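When two companies want to become one

Sometimes one company buys another, or two companies join up. This is called a merger. Most mergers are fine. Some are a problem for shoppers.

Say a town has two towel makers, Tosa and Lau. If Tosa puts its prices up, people can buy from Lau. That is competition, and it helps keep prices fair.

Now say Tosa wants to buy Lau. Everyone in town would have to buy from the same company, and it could charge what it liked. A towel that cost 20 dollars might soon cost more.

Many countries have a competition watchdog. Big companies have to tell it before they merge. The people there read the plans, talk to customers and other businesses, and then decide. They can say yes, say no, or say yes with rules. One rule might be that Tosa has to sell a factory to a different company.

If the companies think the decision is wrong, they can ask a court or tribunal to look at it again.

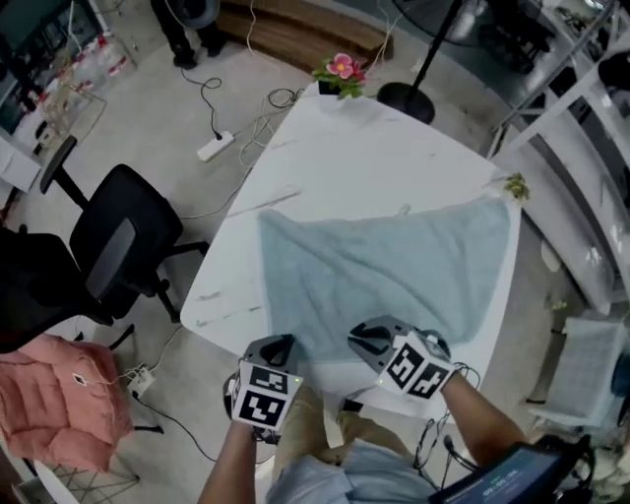
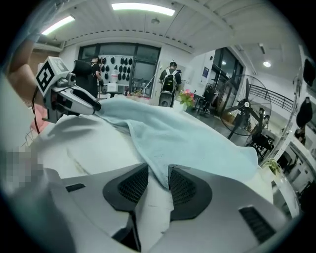

Intan Ngui: My class wanted to know what happens to the workers when a factory gets sold. Do they keep their jobs?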